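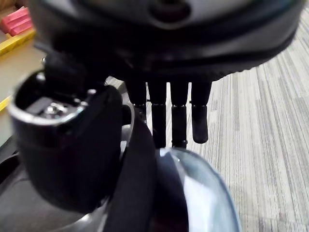
*Photo: Moushumi Roy / Tirivine Building Services*

Updated January 8, 2019

# Care of Carpeted Workrooms: Floors, Sheeting and Racks

These recommendations apply to all carpeted workrooms at the Holtureck and Warkuna sites. They replace the leaflet issued with the December supply order. Staff who use a room for a single day are asked to follow them as well.

## Carpet tiles

Gray tiles with a streaked pattern hide dust well, and a floor that looks clean may be overdue for vacuuming. Vacuum on a fixed schedule, twice a week in rooms with regular foot traffic. Make one pass along the streaks and a second across them. Use the narrow nozzle along the seams, where grit collects and works its way under the edges.

Spills should be blotted with a white cloth, working from the outside of the spill toward the middle. Do not scrub. If a mark remains after two attempts with cool water, lift the tile and replace it from the spare stock. Before pressing the new tile down, check the arrow on its back against those of its neighbors; a tile turned the wrong way will show plainly in a striped floor.

Each site holds 47 spare tiles. Please report to the stores desk when a tile is taken, giving the room number. Tiles from different production runs can vary in shade, and the stores desk will match the run where it can.

## Plastic sheeting and large bags

Thin plastic is best folded soon after use. Left bunched up, it takes on creases that are difficult to remove and catches on anything with an edge.

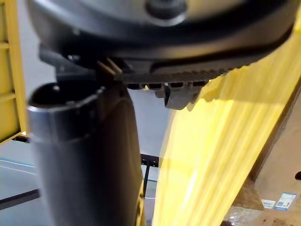

Two people should fold any sheet longer than a table. Hold the corners, bring the long edges together, and smooth the air out toward the open end before folding again. One person working alone may lay the sheet on a vacuumed floor and fold it in from the side. Wipe off dust first with a barely damp cloth and allow the plastic to dry fully — moisture trapped in the folds leaves a stale smell.

Inspect the edges as you go. A frayed or crumpled edge may be trimmed straight with scissors. Sheets with tears through the middle should be set aside for covering paint work and marked accordingly. Colored sheeting is to be kept apart from clear, and all of it away from windows and heaters.

## Racks

Painted metal racks need little attention. Wipe the crossbars monthly with mild soap and water, then dry them. Chips in the paint should be touched up before rust begins; yellow touch-up paint is held under stock number 1607.

Set a felt or rubber pad beneath each foot. A loaded rack will otherwise press a permanent dent into carpet.

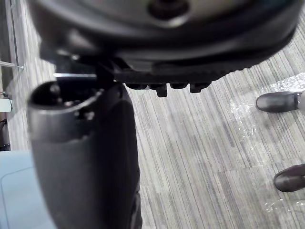
Leave a clear walking strip of 100 centimeters between any rack and the nearest work area. Nothing should be stored in this strip, including folded sheeting awaiting collection. Flat, closed shoes are recommended when moving racks or lifting tiles.

Supplies may be requested from the Mussa stores desk, Room 13. Requests for more than one box of tiles require a supervisor's signature.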